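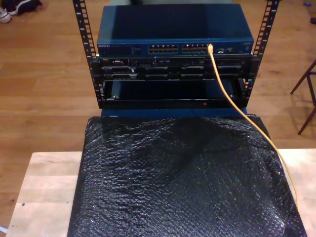
I promised I'd stay calm about the Flirkby broadcast, and then I listened to it again. Three innings on our pitcher's accent! We had around 700 people tuned in, plenty of them kids from the club, and what they heard was two grown men giggling over how to say Athanasiadis.

Sotiris pitched seven lovely innings, by the way. You'd hardly have known.

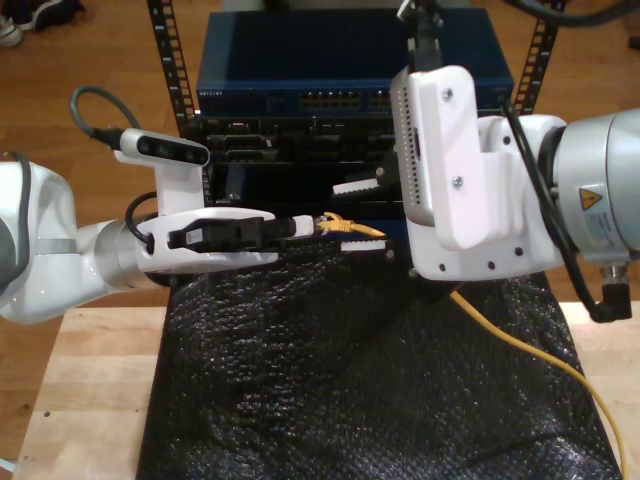

What the players want

Makis Tzavaras has asked for an apology on air, before the Tremarden game, and until it comes he's skipping the post-game chat. Good on him. I'd do the same (and I'm a shocking talker).

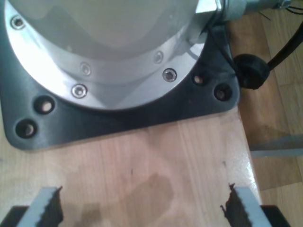

Pappas Park gets its new bases in October, a bit of happier news. The old ones slide if you look at them sideways, and second went for a wander twice against Gurnadeo. I'd like them fixed down the way that silver ring is, with the screws sunk into the metal and no heads poking up to catch a cleat. Bring gloves if you're helping, we start at 7.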